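Home About Sewing Small Rooms Archive Contact

The gray corner, finally

16 March 2024 – 5 min read

So the curtain is up! I have been promising this post since October, when I first wrote about wanting one quiet corner in the house where I could sit down with a drink and some sewing and not look at the shelves. My friend Ysaline Moulin wrote to ask if I had given up on it, and I had, a little, for most of the winter. But then I found the fabric, and after that things moved along at a pace that surprised everybody in this house, me most of all.

I bought it at Huet, the shop in Noston with the steep stairs, where they keep the plain curtain fabrics right at the back. I had gone in for something green. I held the green up, I walked it to the window, I walked it back again, and then I saw this very pale gray on the bottom shelf and that was the end of green. It has the faintest bit of blue in it, the way old bed sheets sometimes do, and no shine at all. I took it home on the bus with the roll across my knees, apologizing to people the whole way.

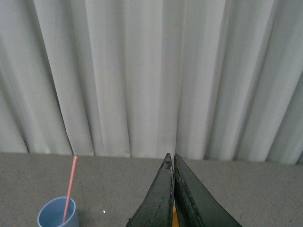

The pale gray curtain, with its hem meeting the tabletop.

I went back and forth on the hem for days. My mother always said a curtain should either touch or clear whatever is under it and never dither in between, and I'm sorry to report that mine dithers. It runs a bit higher on the left and a bit lower on the right. I unpicked it once and pinned it again, and then I decided I could live with it, and I can! The folds aren't perfectly straight either. They lean out at the sides and bunch up toward the middle, and I have grown fond of that. A friend offered to steam them for me and I said no thank you, please sit down and have some cake instead.

The table covering was the other big question. I wanted something soft and gray with a bit of speckle in it, because bare tabletops are noisy – every cup you put down makes a clack, and I am a person who puts a cup down some 1,000 times a day. With a covering you hardly hear a thing. It does show every scrap of lint, though, so I keep a clothes brush on the windowsill and give the top a once-over before I lay any sewing on it. Puma, our cat, believes the brush is hers, and we are still negotiating.

Then there was the matter of color. With all that gray I was a bit worried the corner would feel like a waiting room, so I went through the cupboard looking for anything cheerful.
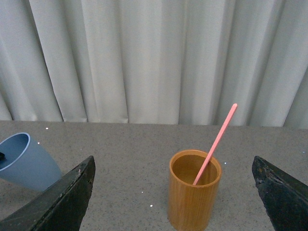

I kept coming back to the orange-brown cup, which is the color of caramel and gets a brighter orange at the rim. It has no handle and no pattern, just those faint streaks running down the side, and it warms up the whole corner. The blue one is quieter, more of a slate color, and I like the two of them together very much. I tried a yellow bowl from Hurnedetti as well and it looked like it was shouting, so that has gone back to the kitchen to hold lemons.

Next on my list is a lamp. I want a small one with a warm bulb for the evenings, and I'd like to find it secondhand if I can. If you have one you are tired of looking at, please write to me before you take it to the thrift store. I'm also hoping to turn the leftover fabric into a cushion, if I can work out where I put the zipper.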